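Filed under: Workshop Notebook / Kitchenware
Search this notebook... Go
2 min read

April 13, 2023

Sorting plates for the Pongsiri order. 23 on the shelf so far, 36 wanted by May. Behrouz says the green ones from the second batch go on the doubtful pile until we settle the surface question. Raised rings by the rim are fine. The middle is mottled, with small darker specks, and I can't say if that is residue, water spots or the glaze itself.
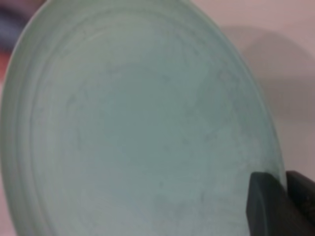
To do

Wipe one plate with vinegar, leave one alone, compare tomorrow. Usa has the Plateck notes on glaze faults – ask for them back.

Color match is the other job. Kazuhiro wants all greens judged in the same spot from now on, after last week's argument over two plates that looked different by the window.

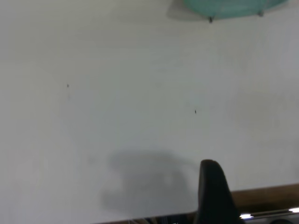 Judging spot still not agreed. Gediminas prefers the long bench, I'd take the sink side. Wherever it ends up, keep it away from the light with the teal-green shade, as I don't trust a green plate under a green shade. Ask Ulberg for a plain white lamp, price under 129.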